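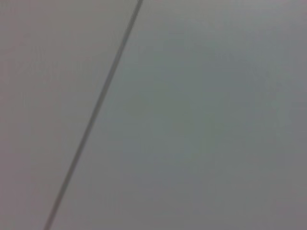
Zaltow Transfer Ledger
README, last touched May 11, 2025

A table of rugby union player moves, kept by one person with a spreadsheet and poor impulse control. Each row is a player leaving one club and joining another, or leaving one club and joining nothing, which the sport prefers to call "exploring options."

The ledger started as a way to settle an argument over whether Denenmont really had signed four hookers in one off-season. They had. Three of them are still there, waiting for the fourth to get hurt.

What's in it

moves.csv has one row per move. The columns are player_id, position, from_club, to_club, status, first_report, confirmed and notes. Player names live in a separate file, players.csv, so that a spelling fix only has to happen once. It has not once stayed at once.

clubs.csv has the clubs and every name they have played under. Brito changed theirs when the sponsor changed, then changed it back when the sponsor stopped paying. Both names point to the same club ID. Please don't open a ticket about it.

rumors.csv is the big one. It holds the reports that a move was coming, whether or not it came. A rumor needs a published source with a date on it. "A guy at the bar at Zultent's ground" was accepted in early versions and has been cleaned out, with some regret, as he was doing better than two of the newspapers.

Status values

linked: a paper says the club is interested. Costs nothing to print.
talks: somebody has been seen in a parking lot.
agreed: reported as done, not announced.
signed: announced by the buying club.
collapsed: was agreed, then wasn't. Usually the medical.
stayed: linked with everyone, re-signed where he was, thanked the fans.

A row can move down that list and back up it. Every change gets its own line in history.csv, so you can watch a Brito prop go from talks to stayed to signed elsewhere in the space of 10 days in April.
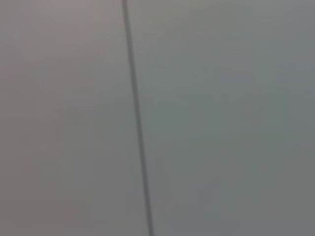 A thin dark line on gray.

Known problems

Dates. The first_report column is the date on the article, and articles get edited quietly after the fact. If a report looks strangely well informed for its date, assume somebody went back and helped it.

Fees. There is no fee column. Rugby clubs mostly don't publish fees, and the numbers that do get around come from agents. I had a fee column for a while and it was the most popular thing in the file, so I took it out.

Loans. A short loan to cover the international window counts as a move if the player got on the field. If he only sat on the bench in a very large coat, it goes in notes.

Positions. One letter code per player per season. Utility backs are filed under U, and their agents are welcome to complain.

Coverage. Strong for the top division, decent for the second, thin below that. Around 70 percent of rumor rows concern fly-halves, who are not 70 percent of rugby players but do seem to have most of the agents.
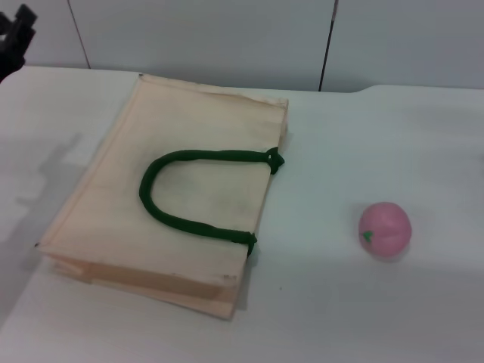
Fixing things

Send corrections as a pull request that touches one club at a time. Last season somebody sent a single change covering 100 rows, with the message "tidied up," and I am still finding Zultent players who have apparently joined themselves.

Include a link. A club announcement beats a newspaper, a newspaper beats a podcast, and a podcast beats the player's cousin. Where two sources disagree on a date, use the earlier one and put the other in notes. Don't delete collapsed moves, even at a club's request. Zultent has asked.

Run check.py before you send anything. It catches duplicate IDs, clubs that don't exist and players signed by two clubs at once. The last of these is a warning and not an error, for reasons you can look up in history.csv under Denenmont.

Use

Free for anything, with credit to the Zaltow Transfer Ledger. If you use it to build a model that predicts signings, I'd like to see it. Mine picked stayed for every player and beat me by a wide margin.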